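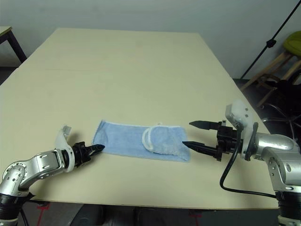
Kershaw Choral Library Opens 2,601 Songs and Hymns to Small Choirs

New terms let choirs of up to 23 singers copy scores without asking first

TUSTIRHAM, April 2025 — The Kershaw Choral Library today released new terms of use for its collection of sheet music, singable English translations and practice recordings. Choirs, schools and congregations may now print and share the library's own editions among their members without writing for permission. The change covers 2,601 pieces.

Until now, the library asked every group to send a letter or an email before making copies, even for a single carol. Staff answered each request by hand. In the weeks before Christmas the wait could run past the date of the concert.

"Most of the people who write to us want to do one simple thing. They have a choir, they have a song, and they need enough copies to go around," said Barry Entwistle, director of the library. "We were saying yes to nearly all of them. It made sense to put the yes in writing and let them get on with it."

What the new terms allow

A choir with 23 or fewer singers may print one copy of any Kershaw edition for each singer, plus copies for the accompanist and the conductor. The copies may be kept from season to season. Singers may also load the files on a tablet for rehearsal and performance.

Schools may print one copy per student in a class or ensemble, with no limit on the size of the group. Teachers may change the key, simplify a part or leave out verses, as long as the changed version stays within the school.

Congregations may print the words of a translation in a service sheet or show them on a screen. The name of the translator and the words "Kershaw Choral Library" must appear under the last verse.

Choirs with more than 23 singers need a yearly license. The license costs $200 and covers every piece in the collection. A choir that already holds a single-piece license can put what it paid toward the yearly one until the end of July.

What still needs permission

The terms do not allow anyone to post the scores, translations or recordings on another website, including a choir's own public site. A link to the library's page for the piece is fine. Selling copies is not allowed, and neither is printing the music in a book, even a free one.

Recordings are handled separately. A choir may make a recording of its own performance and give it to members and their families. Putting that recording online, or selling it, requires a short form and in some cases a fee, depending on who wrote the arrangement. The form is one page and is usually answered within a week.

The practice recordings, which play each voice part slowly and then at full speed, are for learning only. They may not be played as backing music at a concert or used in a video.

Songs not included

The library holds another 202 pieces whose rights belong in whole or in part to other publishers or to the families of composers. These stay under the old rules. Each one is marked in the catalog with the letter R next to the title, and the page for the piece says whom to contact.

Most of the R pieces are arrangements from the second half of the last century. The group also includes the complete Ploltness Carols, a set of winter songs in four parts that the library publishes under an agreement with the arranger's heirs. Entwistle said talks about the carols are going on and that he did not want to guess at the outcome.

"People ask about the Ploltness set more than anything else we have," he said. "It isn't ours to give away. If that changes we will say so on the front page of the catalog."

The old melodies themselves, where they are in the public domain, remain free for anyone to use. The library's claim covers its own work on them: the harmonies, the piano parts, the translations, the page layout and the recordings. A singer who takes a folk tune from an old songbook and writes a new setting owes the library nothing.

Catalog changes

The new terms arrive along with an update to the online catalog, built by Vurico. Each piece now has a plain-language notice at the top of its page stating what a small choir, a large choir, a school or a congregation may do with it. The same notice is printed in small type at the foot of every score downloaded from today.

Scores downloaded before today do not carry the notice, but the new terms apply to them as well. There is no need to download them again — the music has not changed, apart from a corrected tenor line in three of the harvest songs. Those corrections are listed on the catalog's news page.

Users can also search by voicing, language of the original text, season and range of the top part. A search by difficulty is planned for July, after a group of choir directors in Tustirham has finished grading the collection.

Translators and arrangers

The library wrote to all of its living translators and arrangers before the change. Those who preferred to keep the old rules for their work were able to do so, and their pieces are among those marked R. Everyone else will receive a yearly share of the license income, worked out from the number of downloads.

"The translators were the ones I worried about — a song text takes as long as it takes, and the pay has never been much," Entwistle said. "Under the yearly license most of them should see a little more than before."

About the Kershaw Choral Library

The Kershaw Choral Library collects, edits and publishes songs and hymns for amateur choirs, with English translations made to be sung. It is a nonprofit organization based in Tustirham. The reading room is open to visitors by appointment.

The full terms are posted in the catalog under "Using our music." Questions from choirs and schools should go to the permissions desk. Press questions should be addressed to Barry Entwistle at the library's main office.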